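The Drawer at Skistcombe

The report said operator error, and Pirmin Camenzind had been sent out from Esstead to agree with it.

He read it twice on the bus. It was four pages long and three of them were about the operator. She had been on shift 7 hours, it said. She had a habit of resting her wrists. Nowhere did it say what the fingers had done, only that they had "closed in an uncommanded manner consistent with an inadvertent command," a sentence he underlined and then, because the bus was jolting, underlined again by accident.

Ortner met him at the door of the Skistcombe building and kept a hand on it.

"You've seen the write-up," Ortner said.

"I've seen it."

"So there isn't much left to look at."

"I'd like to look at it anyway."

The room was down a hall with a dead light in it. Ortner talked the whole way about Takdale, who made the grippers, and how Takdale had gone through the logs and found nothing. Takdale had gone through its own logs, Pirmin pointed out. Ortner said whose logs did he want them to go through.

Somebody had already set the task up again, the same one she'd been doing: pull the lower drawer, let go, close it, pull it again. The new operator was a young man named in the paperwork only as 852. He had been told to behave normally, and he stood as stiffly as a groom.

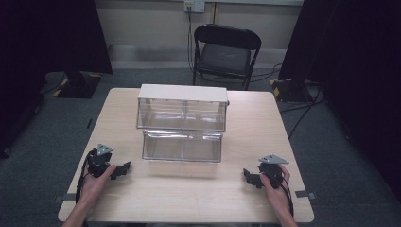
"Do it the way you always do," Pirmin said.

"I've only done it since this morning."

"Then do it the way you did it this morning."

852 did it. Nothing happened. He did it again, and Ortner folded his arms a little higher each time, until they were nearly under his chin. After the twentieth drawer he said that Takdale had run 3000 cycles on the bench without a single fault, and how many was Pirmin planning on?

"Was anyone holding it?"

"Holding what?"

"The gripper. On the bench. Was a person holding it, or was it clamped down?"

Ortner said he'd have to check. He had the look of a man who had checked.

Pirmin had started out in 1979 on packing machines, where a guard either covered the blade or it didn't, and you could settle the matter with a broom handle. He had never learned to love a log file. A log told you what the machine believed. The operator had two broken fingers and a signed statement saying she had given no command, and the machine believed she had, and four pages had been written by people who found the machine more persuasive.

"What was she reaching for?" he asked.

"Sorry?"

"She put her other hand between the jaws. It says so. It doesn't say why."

Ortner looked at 852, who looked at the table.

"You get bits," 852 said finally. "Little bits of stuff. They told us to keep it clean. You just sort of flick it."

"With the power on?"

"It takes four minutes to come back up if you switch it off. They count the four minutes."

"We don't count them against anybody," Ortner said.

"They're on the sheet," said 852.

Pirmin asked for the sheet. Ortner said it was only a planning tool. Pirmin said he liked planning tools, and waited, and eventually Ortner went down the hall with the dead light to print it.

While he was gone, Pirmin had 852 set the grippers down and pull the plug at the wall. Then he picked one up himself. It was heavier than he'd expected, and by the time he had turned it over a few times his wrist wanted to rest on something too. He worked the cable between finger and thumb down to where it went into the housing, and there it gave, a slack quarter inch with a faint gritty click at the end.

"Does it always do that?"

"That one does. The other one's all right." 852 thought about it. "We tell each other. You hold that one with the cable sort of over your hand."

"Did anyone tell her?"

"She told me."

So she had known, and had held it the careful way, right up until she needed that hand for something else. He could already hear what Takdale would make of it: she knew, therefore it was her fault. He wrote it down anyway, and under it he wrote that a fault the whole shift knew how to work around was missing from every maintenance record he had been shown.

"Plug it in," he said. "Hands well clear of the jaws. Open it wide and keep it still, and I'm going to move the cable."
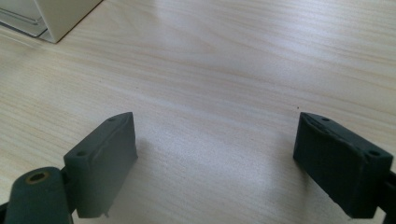
What Went in the File

It closed on the fourth try. There was no warning and no sound to speak of until the two fingers met. 852 said a word and nearly dropped it. Pirmin, who had been waiting for exactly this, jumped as well.

On the laptop the log showed a close command, properly formed, from the operator.

Ortner came back with the sheet still warm from the printer and was asked to stand and watch. It took eleven tries that time, and he had begun to smile at nine.

"You're yanking it," he said.

"I'm moving it an inch."

"Nobody moves it like that in normal use."

Pirmin handed the cable to him. Ortner held it as though it belonged to someone he disliked, and let it go again.

The amended report was dated June 10, 2024. Pirmin had asked for both grippers to be pulled, for a switch that cut the motor and left the rest running, and for the words "operator error" to come out. Esstead gave him the first. The switch was referred to Takdale for costing. The words were changed to "operator-related event," and he was told on the phone, quite kindly, that this was a significant movement on their part.

He asked whether anybody had called her.

There was a pause while someone at the other end looked through the four pages for her number.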